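4. Doblado de camisetas

Este capítulo da por hecho que usted ya ha montado la mesa Zemex (capítulo 2) y que la mesa sigue en pie. Si cojea, vuelva atrás. Una camiseta doblada sobre una mesa coja sale torcida, y la culpa se la lleva siempre la camiseta.

4.1 Antes de empezar

Necesitará:
– la mesa, con el tablero a la vista y no bajo el correo de noviembre;
– una camiseta de manga corta, limpia y del derecho;
– dos minutos, o algo más si es la primera vez.

Las medidas del capítulo están pensadas para una talla mediana: 53 cm de ancho por 72 de largo. Para tallas infantiles, reduzca los pliegues a ojo. Para las camisetas promocionales que le llegan a uno hasta la rodilla, consulte el apartado 4.5.

PRECAUCIÓN: pase la mano por el tablero antes de extender la prenda. Las migas, los granos de café y cualquier otra mota oscura encuentran el tejido claro con una puntería admirable.

4.2 Extender

1. Deje caer la camiseta sobre la mesa con el bajo hacia usted y el cuello hacia el lado opuesto. Todavía no importa el aspecto.

2. Localice las dos esquinas del bajo. Si encuentra tres, una es una manga.

3. Sujete una esquina con cada mano, levante el bajo unos centímetros y tire con suavidad hacia fuera. El tejido debe quedar liso, no tenso: esto es algodón, no un tambor.

4. Baje el bajo hasta el tablero y suelte las dos esquinas a la vez. Si suelta primero una, la otra arrastrará la prenda y tendrá que volver al paso 2.

5. Revise el cuello. Suele quedarse amontonado en el lado más lejano, precisamente donde cuesta llegar. Rodee la mesa y estírelo desde allí. Estirarse por encima del tablero también funciona, pero lo que se gana en el cuello se pierde en el bajo, planchado con la barriga.

Nota: los pliegues horizontales cerca del bajo indican que la tela se ha doblado sobre sí misma. Deshágalos ahora. En el paso 9 ya parecerán intencionados y le dará pena tocarlos.

4.3 Pellizcar y corregir

6. Para quitar una arruga, no la aplaste. Pellizque la tela por la base del pliegue, levántela un poco y vuelva a posarla más hacia fuera. Aplastar una arruga la convierte en dos, más pequeñas y más convencidas.

7. Coja solo la tela que necesite. Un pellizco demasiado generoso forma un pico, y del pico salen arrugas nuevas en todas direcciones. Es normal que ocurra una vez por prenda. Si ocurre siempre en el mismo sitio, compruebe que no esté cogiendo también la capa de debajo. 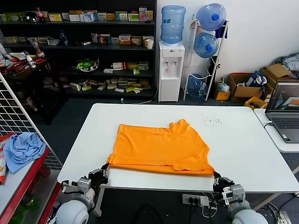
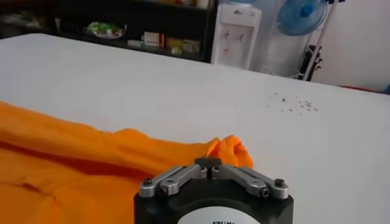 Fig. 4-1 y 4-2. Camiseta naranja sobre el tablero blanco: sujeción por las dos esquinas del bajo (4-1) y pellizco de un pliegue (4-2).

8. Repita los pasos 6 y 7 hasta quedar razonablemente satisfecho. Arne Schmieder, autor de la primera edición de este manual, pedía «ausencia total de arrugas» y dedicaba a ello tardes enteras. La edición actual pide menos.

4.4 Doblar

9. Dé la vuelta a la camiseta para que la espalda quede arriba y alísela de nuevo. Sí, otra vez.

10. Lleve el lateral derecho hacia el centro, con un pliegue recto desde la mitad del hombro hasta el bajo. Eche la manga hacia atrás, sobre el propio pliegue, para que no asome.

11. Haga lo mismo con el lateral izquierdo. Ambos lados deberían medir igual. Si no es así, el grande va debajo y no se hable más.

12. Suba el bajo hasta la mitad de la prenda y luego dóblela otra vez hasta el cuello.

13. Gire el paquete. El cuello queda a la vista y las decisiones discutibles, por debajo.

PRECAUCIÓN: no use el borde del tablero para marcar el pliegue. El canto estira el algodón fino, y la prenda acabará en el suelo con todo el trabajo dentro.

4.5 Casos particulares

Camisetas muy largas: añada un doblez en el paso 12. Con dos dobleces añadidos, considere que se trata de un camisón.

Tejidos resbaladizos: haga el doblado lateral de una sola pasada, sin levantar las manos. La tela técnica aprovecha cualquier descuido para volver a su forma original.

Varias prendas: apílelas alternando la orientación del cuello. Sabine Stöcker, del taller de Gristitz, llegó así a una pila de 114 camisetas. La número 115 no figura en el registro.

4.6 Problemas frecuentes

La camiseta queda en forma de trapecio.
Los pliegues laterales no son paralelos. Repita desde el paso 10.

Sobra una manga.
Vuelva al paso 10 y échela hacia atrás con más decisión.

El cuello aparece en el centro del paquete.
Empezó con la prenda al revés. Puede repetir el proceso o guardarla así, según quién abra el cajón.

Para el doblado de sábanas bajeras, véase el capítulo 9. Reserve la tarde.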